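Ranger la chambre, l'épreuve que les robots redoutent

Vendredi 8 juin 2018

Une machine sait souder une portière, trier des colis et aspirer un salon sans surveillance. Elle ne sait pas encore débarrasser un lit des friandises qu'on y a laissées, ou alors si lentement que personne n'en voudrait chez soi.

Chez Brendlow, on a fait de cette corvée un exercice de travail. L'entreprise veut vendre un jour un bras capable de ranger une pièce habitée. Ses ingénieurs ont commencé par les tables, où tout est plat et dur, puis ils sont passés aux lits en avril. Leur taux de réussite s'est effondré dès la première semaine.

Le tissu en est la cause principale. Un objet posé sur un couvre-lit s'y enfonce un peu. La pince qui descend pour le saisir appuie sur l'étoffe, fait un pli, et l'objet bouge. Si les doigts se referment trop bas, ils emportent le tissu avec le reste. Les motifs compliquent encore la lecture : sur des fleurs et des carreaux, un logiciel de vision hésite longtemps sur le contour d'un petit emballage.

Les bonbons ajoutent leurs propres difficultés. Un sachet se déforme quand on le serre, une boule roule, un emballage transparent renvoie la lumière et disparaît à moitié pour les capteurs. Il faut ensuite les déposer dans une boîte peu profonde, sans pousser dehors ceux qui s'y trouvent déjà. 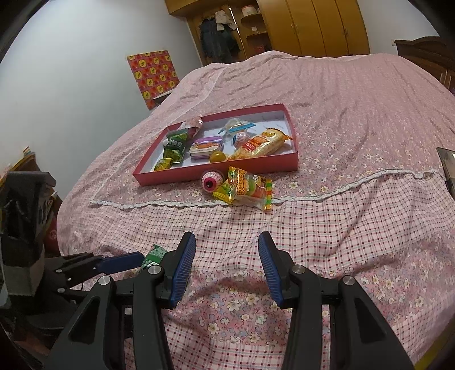 Benítez ne partage pas cet enthousiasme pour les chambres à coucher et fait remarquer qu'un enfant de six ans range ses bonbons en une minute quand on le lui demande deux fois. À son avis, l'argent irait mieux aux ateliers, où les pièces sont connues d'avance et où les gestes répétés abîment de vraies épaules.

L'argument se défend, et les ateliers n'ont d'ailleurs pas attendu. À l'usine de Ristcombe, qui conditionne des coffrets de confiserie, quatre bras remplissent les boîtes depuis deux ans. Ils travaillent bien tant que les sachets arrivent à plat et dans le même sens. Quand un lot est mélangé, la ligne s'arrête et des opérateurs reprennent à la main. Le problème est le même que sur le lit, avec un tapis roulant à la place du couvre-lit.
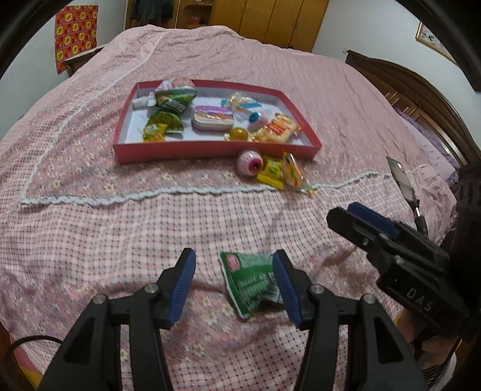
Reste la question des données. Pour apprendre un geste, les machines actuelles ont besoin de le voir faire un grand nombre de fois, dans des pièces différentes et avec des objets différents. Bovwood, concurrent direct de Brendlow, annonce 1 992 démonstrations de rangement enregistrées et juge que c'est encore trop peu. Son robot reconnaît presque tous les emballages qu'on lui présente, mais il échoue souvent sur ceux qui se chevauchent. Il saisit alors les deux, ou lâche celui du dessus en route.

La vitesse viendra sans doute après la fiabilité. Pour l'instant, les deux entreprises parlent d'essais chez des particuliers, sans avancer de prix ni de calendrier. Brendlow compte poursuivre avec les lits jusqu'à la fin de l'année, puis passer au linge.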